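Hi! If you landed in this folder, you probably want the break room recipe list. It's the set of recipes people at our Kurnau office kept asking me for, typed into one CSV so I can stop digging through old chats. Everything in it can be made at work with a kettle, a microwave or nothing at all.

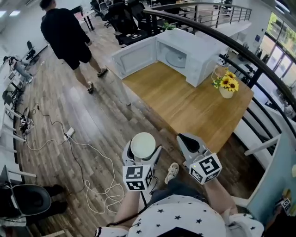

## What's in the file

There are 354 rows in `recipes.csv`, one recipe per row. The columns go like this:

- `name`: whatever the sender called it (yes, "sad desk rice" stays)
- `minutes`: start to first bite
- `watts`: the power the sender used, blank if no heat
- `serves`: nearly always 1
- `notes`: everything that didn't fit anywhere else, and some of these get long!

I started with 978 messages from the lunch channel. Most were people saying "yum" or asking who had the good spoon, so out they went. Waqas Hashmi helped me merge the repeats (we had 14 mug omelets, and they were pretty much the same omelet).

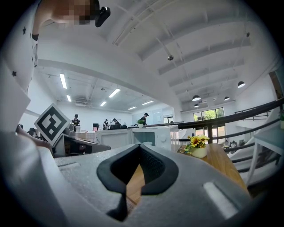 The times are the part I'd trust least. People wrote "a minute or so" and I typed 1, so start short and check. If your microwave is stronger than the one in `watts`, go shorter still. Soups and porridge need a stir halfway, and I've added that to the notes wherever I remembered.

## Things I know are wrong

- Nine rows have no serving size.
- Cups might be US cups or might be somebody's favorite mug.
- The Goris lentil soup is in there twice, because the two cooks won't agree on the cumin and I'm staying out of it.
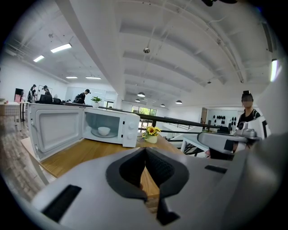
Allergens aren't tagged either. I tried in July, got as far as the letter D, and found I was guessing at what's in a stock cube, so I took the column out again. Please read your own labels.

## Adding yours

Put a new row at the bottom and leave the sorting to me, I do it on Saturday mornings. No fish, please. We voted.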